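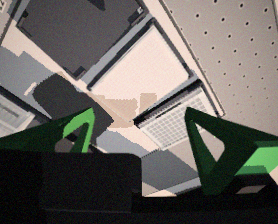
Furnival put it to us early on that a counter closing is never one event, it is a run of small ones, and that we'd be wrong to start the clock on the last day of trading. Point taken. The section below starts earlier than planned.

**Figure 3.** Simulated workspace, gripper in foreground.

### 4.2 What goes when the counter goes

Two villages, Gonden and Wike. Both lost a full-time post office counter. Gonden's went in December, Wike's the spring after. Interviews done in kitchens mostly, a few in the hall at Wike, one in a parked car. Notes typed up the same evening where possible.

First thing people raised was not parcels. It was knowing who was poorly. Lorna Baluyot ran the Gonden counter for 35 years and kept, in her words, "a sort of list in my head". If a pension wasn't collected by Tuesday dinnertime she rang. If no answer she shut for ten minutes and walked round. No rule told her to. Her replacement service is a van, which stops by the bus shelter and has a timetable to keep.

Van users are fairly happy with the van, it should be said. Stamps, cash, bills, all fine. Complaints were about standing in the rain and about having no reason to hang about afterwards. One woman at Gonden: "You get served and you go home. I used to be out an hour."

Wike differs. The shop there stayed open under Rodel Belmonte, who took on a part-time counter at the back by the freezers. Shorter hours, and mornings only. Talk has carried on but it has moved, people now stand near the bread. Belmonte finds this a nuisance on delivery days. He also passes on messages, holds spare keys for several households and has twice taken in a dog. We asked if he saw that as part of the job. Long pause. "It's part of the shop."

Age matters less than we expected. Younger parents at Wike used the counter for returns and met older residents in the queue, sometimes for the first time. Jennylyn Aquino moved there with two small children and knew no one:

> I got asked to the harvest supper in that queue. I'd never have seen the poster, it was behind the door.

No equal to this at Gonden after closure. Posters there moved to the bus shelter and blew off.

Money is a seperate question and we only touch on it. Gonden has a population of 700, and several people told us flatly that a village that size couldn't expect a counter for ever. Others said the same village had kept two pubs going. Both views came up in the same households, once from the same man in the one conversation.

Some things we did not expect to hear:

- the closing party at Gonden was better attended than any parish meeting people could remember
- two residents still post letters in the old wall box though collection is now first thing only
- the red sign is in someone's garage, and everyone knows whose

Limits. Both places are on the same bus route, so hardly independant of each other. Most people we spoke to liked the counter enough to want to talk about it, those who never used it are thin in our notes. Baluyot helped us find people at Gonden and will have sent us to her friends. Skesommont, the third village in the study, still has its counter and is taken up in 4.3, along with Benmoussa's diary of one week behind it.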